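Durkent Business Center, Building 6
Annual Walk-Through: Fire, Electrical and General Safety
Date of inspection: 16/01/2019
Inspector: Canan Kocabaş
Accompanied by: Umut Aydoğan (building manager), who brought the keys, most of them to the right building
Previous inspection: September

Ratings: OK / Fix / Fix now / Discuss

ENTRANCE AND STAIRS

Front door opens fully and closes by itself
OK
Comment: Closes with conviction. Tenants on the ground floor have asked whether it could close with less. Adjust the closer arm a quarter turn and see if they stop writing to me.

Exit signs lit, both directions
Fix
Comment: The sign over the east stair is lit. The sign over the west stair has been replaced with a poster for a chili cook-off, date passed. Put the sign back. The chili poster can go on the notice board if anyone is sentimental.

Handrails firm
Fix now
Comment: Second flight, wall side. The lower bracket has pulled out and the rail moves enough to be interesting. It was listed as "slightly loose" in September. It has made progress.

Stairs clear of storage
Fix
Comment: Skevov has left a rolled carpet on the landing. Tarık Güneş at Skevov says it is waiting to be picked up. It was waiting to be picked up last time too. Please tag it with a removal date and mean it.

Treads and nosings
OK
Comment: Worn but sound. The top step on the east side still has its yellow tape.

FIRE

Extinguishers in place, in date, pin and seal intact
Fix
Comment: All present. The one outside suite 121 is in date and hung at the proper height, behind a coat rack holding everybody's coats. An extinguisher you have to find by feel doesn't pass. Move the rack.

Alarm call points unobstructed
OK
Comment: The one by the loading door has been dusted, and I would like to thank whoever did it.

Alarm test heard in all areas
Discuss
Comment: Heard everywhere except the back conference room, where Soylu was holding a meeting with the door shut and carried on through two full test cycles. They said they assumed it was a truck. I would like a sounder in that room.

Fire doors closed and not wedged
Fix now
Comment: Second floor corridor, wedged with a box of printer paper. Removed it, walked to the end of the hall, walked back, and the box had returned. Umut will speak to the suite. If the door needs to stay open for deliveries, we can price a magnetic holder tied to the alarm. The box of paper isn't tied to anything.

Evacuation plan posted and current
Fix
Comment: Posted. The floor plan shows a wall that was taken out and a tenant who left. The assembly point is given as "by the big tree," and the big tree also left. Reissue with the parking lot entrance as the meeting place.

KITCHEN AND RESTROOMS

Refrigerator cord and plug in good condition
OK
Comment: The cord is fine. The contents are outside my scope, and I am grateful.

Toaster and kettle clear of paper towels
Fix
Comment: The roll sits on top of the toaster. Somebody has written "HOT!" on the toaster with an arrow, so the hazard is at least understood. A wall-mounted holder would end this.

Floor dry, mats flat
Fix
Comment: The mat by the sink curls at one corner and has been held down with a doorstop. Both are now trip hazards. Replace mat, return doorstop to wherever it came from, except the second floor fire door.

First aid kit stocked
Fix
Comment: Plenty of slings. No adhesive bandages. Nobody has ever asked this building for a sling.

OFFICES AND WORKROOMS

Extension cords used only as temporary wiring
Fix
Comment: Suite 327 has a power strip plugged into a power strip, feeding a space heater. I unplugged the heater myself and we had a short, chilly conversation. Heaters go straight into a wall outlet or go home.

Computers and electrical equipment unplugged before covers come off
Discuss
Comment: The rule is on the wall in the Hakness workroom in large type. Melahat Kozan runs the bench and could recite it to me before I got my pen out. I would like it added to the new-hire sheet as well. A power supply can hold a charge after it is unplugged, so the sheet should also say that the supply itself stays shut.

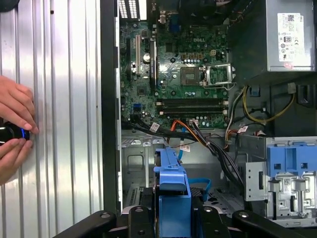

Item 4.2: Desktop tower with side panel off, Dell motherboard and power supply exposed.

Removed covers and screws kept off the floor
OK
Comment: Screws go in a muffin tin. I have no line on the form for muffin tins, but I approve of it.

Shelving anchored, heavy items low
Fix
Comment: Anchored, yes. The heaviest thing in the room is a laser printer, and it lives on the top shelf. Alfie Birkett put it there and is the only person tall enough to get it down. Ask him to do so, with help.

FOLLOW-UP

Handrail and second floor fire door: by the end of this week, Umut.
Exit sign, coat rack, carpet, mat: within the month.
Conference room sounder: quote to be sent to me before it is sent to Soylu.
Evacuation plan: I will mark up a copy. Please don't laminate it until I have seen the final.

Signed: C. Kocabaş
Received: U. Aydoğan, who adds that the carpet is not his.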